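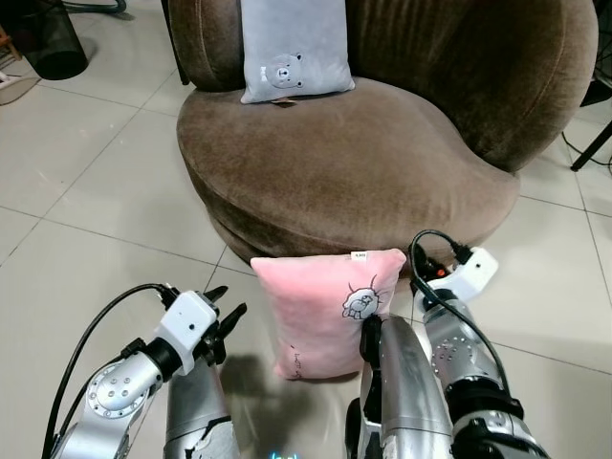 Ticket: pink pillow won't stay on the Laveck chair

Opened: Wednesday, March 2, 2022
Opened by: Mahfuz Nanayakkara
Site: Nakura, ground floor lounge
Item: Laveck tub chair, brown velvet, plus pillows
Priority: low (was medium, I moved it down)
Status: closed, see bottom. One part still open with Peto

Problem as reported

Round brown chair in the lounge, the one by the long white table. Supposed to have two pillows on it, the gray one with the bear and the pink one. Gray one is fine, sits against the middle of the back and stays. Pink one ends up on the tiles in front of the chair. People put it back, next time you walk past it's on the floor again. Reported by the front desk and then again by the front desk.

Also reported on same chair:
- streaks on the seat velvet, "looks dirty"
- chair creeps on the tile
- small brown tag sticking out under the gray pillow, do we cut it

Doing all of it under this one ticket. Please don't open new ones for the tag.

What I need from whoever reads this

Mostly nothing. If you move the pillows while I'm testing, write it in the log. If you wash the pink one, DEFINITELY write it in the log.

Background

Chair came from Peto in August with the rest of the lounge order. Pillows did not come with it, they came from the old room at Fakir and got put on whatever had space. So there's no "correct" arrangement from the supplier, I checked the order sheet and then I checked with Peto. They supply the chair with no pillow at all. Their care sheet says the cover is 100 percent polyester velvet, wipe only, brush when dry. It says nothing about pillows.

Seat is thick and rounded and it bulges out at the front. Nice to sit on. Not much flat area toward the front edge though, and that's where the pink one was being put, leaning on the gray one. So you get a plush pillow standing on end on a curved seat with velvet under it.

Log

Entry: first look

Took both pillows off. Checked seat cushion is seated properly, pushed down all the way around with flat hands. No rocking, no gap at the back that I could feel. Seat does not come out so don't try to flip it, I tried.

Felt along the front edge for a lump or a dent. Nothing.

Put pillows back the way the desk had them. Gray upright at the back, pink upright in front of it. Pink one tipped forward when I sat down at the table and knocked the chair with my knee. Ok so that's one way it happens.

Entry: level check

Borrowed a level from the maintenance closet. Floor is fine along the tile and across it. One grout line is a bit low near the chair, moved the chair off it, no difference. Moved it back.

Put the level on a board on the seat. Seat runs down a touch toward the front. Asked Peto if normal, they say yes, the front is meant to roll over. Fine. Not a fault, don't send it back for that.

Entry: pillow swap

Gray in front, pink at the back. Pink stayed. Gray fell over but stayed on the seat, it just laid down. So gray is the better behaved one in either spot – it's stiffer, I think the filling is packed tighter. Pink is soft all the way through and the corners are puffy so when you stand it up on the short end there's hardly anything under it.

Desk didn't like it this way round, the bear is supposed to face out where people can see it. OK. Bear stays at the back in the middle, pink has to work around it. Adding that as a requirement now even tho it's a silly one.

Entry: streaks on the seat

Not dirt. It's pile. Velvet lies one way where it's been rubbed and the other way where it hasn't, and the light catches it. You get faint brush marks across the seat and up the inside of the back. Dry hand stroked one direction and they're gone, stroke it back and they're there again.

Went over it with the soft clothes brush, back to front on the seat, top to bottom on the backrest. Even color after. Lasted until the next person sat down, which is what a chair is for.

Please no wet cloth on this. No spray either. If there is an actual spill, blot it and call me.

One thing I noticed when brushing: with the pile going back to front, the pink pillow slides easier. Brushed the other way it grips a little. Not enough to fix anything but I wrote it down. Brush front to back from now on.

Entry: chair creep

The base sits right on the tile, no legs. Marked the edge with painter's tape and left it for a day. Moved toward the table by a finger width. People push off the back when they get up to reach the table.

Tried the rubber shelf liner, cut in a circle, under the base. Holds. Leaves no mark on the tile that I can see but I'm going to lift it and check in a while. Liner should not stick out past the base, trim it if it does. The offcut is in the drawer with the tape.

This probabaly helped the pillow too. Less shoving.

Entry: tag on the gray pillow

Brown tag at the bottom seam, pokes out where the pillow meets the seat. Leave it. Maker's tag, sewn into the seam, if you cut it close you cut the thread. Tuck it under when you set the pillow down. Pink one has a white tag at one edge, same thing, leave it.

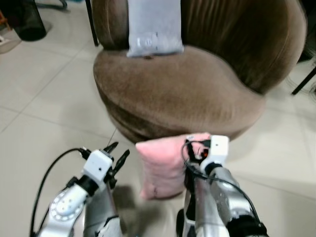 Fix attempts for the pink pillow

Attempt A: stand it on the short end, deeper in. Pushed the gray pillow hard against the back and stood the pink right up to it. Held while nobody touched the chair. Bumped the armrest, down it came. Fail.

Attempt B: strip of shelf liner under the pink pillow. Same stuff as the base. Held really well. Looked terrible, you could see it from the door, and the desk took it out before lunch. Fair enough. Fail, sort of.

Attempt C: lay it down the long way. Pink pillow on its long side, across the seat, in front of the gray. Much lower, way more of it touching the velvet, and the ends come up against the curve of the armrests so it has somewhere to stop. Bumped the chair. Stayed. Sat down next to it and got up. Stayed. Pulled the chair out and pushed it back. Stayed, shifted a bit.

Going with C.

How to set it, for the desk and the evening people:

Gray first. Upright, middle of the back, bear facing out, right way up. Tag tucked.

Then pink. Pick it up by the sides, turn it so it's longer than it is tall, and bring it in level over the seat. Don't drop one end first, the soft corner folds under and then it sits crooked and you're back to square one. Lower it flat against the gray and give it one push back with your palm.

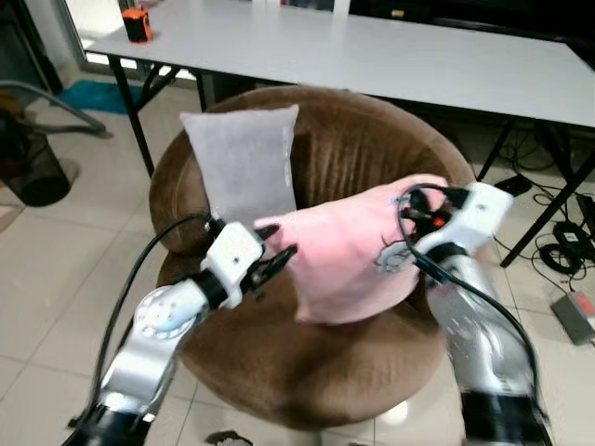

If it's still loose at that point it's usually the gray one leaning too far forward. Take the pink off, shove the gray back, do it over. Takes no time. Keep the printed side of the pink facing out too if you can, desk asked.

Don't put either of them on the white table "for now". Found both there this week with coffee next to them. If the chair is being used and someone wants the pillows gone, cabinet shelf, not the table and not the floor.

Entry: test over 2 days

Left it in arrangement C. Checked morning and end of day.

First morning – both on chair, pink moved toward the right arm. Left it alone.
First evening – both on chair.
Second morning – pink on floor. Asked around. Somebody vacuumed and put it back standing up, the old way. Not a failure of the arrangement, reset it and told the cleaners.
Second evening – both on chair.

Good enough for me.

Entry: cleaning the pink pillow

It's been on the floor a lot so it needed a clean anyway. Tag print is tiny, took a magnifier to it. Cool wash, gentle, no dryer. Did it overnight in a pillowcase and hung it up by the window. Came out fine, bit fluffier. The fluffier version holds no worse on the velvet, retested with the armrest bump.

Gray one just got the lint roller. Not washing that one, don't trust the bear print.

Comment from front desk

Looks better lying down. Can we get another pink one for the other side?

Reply

No. There is no other side, it's a round chair.

Comment from front desk

ok. what about the beanbag in the hallway, it also slides

Reply

New ticket pls.

Still open

Asked Peto about the front of the seat, whether the filling settles more there with use. If it does, the slope gets worse and C might stop working. They said someone will call back. No call yet. Case is in my name with them, if they ring the desk just take the message, don't agree to a collection.

Also want to lift the base liner and check the tile for a rubber mark. Will add to this ticket even though it's closed.

Resolution

Cause: soft pillow stood on its short end on a sloped velvet seat, on a chair that was getting nudged. No defect found in the chair.

Fix: these 3 things together –
pink pillow laid the long way across the seat in front of the gray
shelf liner under the base
seat brushed front to back

Streaks: normal pile, no action apart from brushing.
Tags: leave.

Closed by M. Nanayakkara. Reopen if it lands on the floor again and you're sure it was lying down when you last saw it. The liner roll is back in the maintenance closet, level too.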